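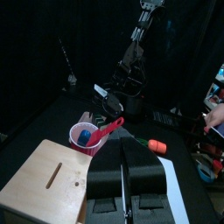 A red cup with a red plastic spatula in it, next to a light wood box.

I paid a bill in March that made me sit down and read my own bank statements for an entire evening, which I don't recommend doing on an empty stomach. The bill was for car insurance, same car, same driver, same very dull driving record, and it had gone up again. So I started wondering how much of what I spend each month I had really decided to spend, and how much was just rolling along without me. And that got me onto interest rates, and what your savings account is doing while you aren't looking.

My own savings have been sitting in the same account since I moved to Grullthorpe. I opened it because the branch was next to the bakery and the woman at the desk was nice to me. The rate was fine then. I never looked at it again! When the Fed started raising rates I read all about it, I wrote about it in this newsletter, I had opinions about it at dinner. My account, meanwhile, went on paying me next to nothing, and I went on letting it.

Banks don't have to pass a rate increase along to you. They raise what they charge on loans pretty quickly and they raise what they pay on deposits when they feel they have to, meaning when enough people get up and leave. Most of us don't leave. I called Eliseo Rosales, who worked the deposit side of a regional bank for years and now does bookkeeping for small shops, and asked him if somebody upstairs is counting on that. He laughed for quite a while. "We had a name for those accounts," he said. "Sleepy money." I have been sleepy money for most of my adult life, apparently.

He told me something else I hadn't thought about. A lot of banks keep an old savings product open for existing customers and launch a new one, with a similar name, at a better rate. You don't get moved over. You have to ask, and you have to ask for it by name. I tried this the next morning (on hold for ages, terrible flute music) and sure enough there were two accounts that sounded almost the same, and I was in the poor one. It took one phone call to switch. I was pleased for an hour and then annoyed for the rest of the day thinking of the years before it.

Now, a few of you wrote in after the last issue to ask whether it's worth chasing rates at all if they're only going to come down again. Nusrat Talukder, a longtime reader, put it best: she has moved her emergency fund three times, and each time the shiny rate slid back down a few months later. She wants to know if she's wasting her evenings.

My feeling is that it depends on what kind of rate you moved for. If it's a teaser that runs out after a set period, then yes, you'll be doing this forever, and you should only bother if you like that sort of thing. If the bank just tends to pay decently whatever the Fed is up to, you can park there and leave it be. Look back at what they were paying when rates were low. A bank that was stingy then will probably be stingy again.

And if you know you won't touch the money for a while, a CD locks the rate in, so a cut doesn't reach you until it matures. I have 2 of them now, with different end dates, so I'm never stuck with everything tied up at once. Read the part about early withdrawal before you sign, please - the penalties vary a lot, and on a short CD a bad one can eat more than the interest you earned.

Inflation is the other half of this. If your account pays less than prices are rising, your balance goes up and what it buys goes down, and no statement will ever show you that. I don't think cash should be doing heroic things, mind you. Mine is there for the furnace and the car. I'd just like it to shrink more slowly!

So my homework for you before the next issue is small. Find the rate on your savings account. The actual number, from the statement or the app. Then look up what the same bank is offering to a brand new customer today. If those two don't match, pick up the phone, and write and tell me what they said. I'm collecting the excuses.

Next time: Eliseo has promised to walk me through my insurance renewal line by line, and I'll share whatever we find.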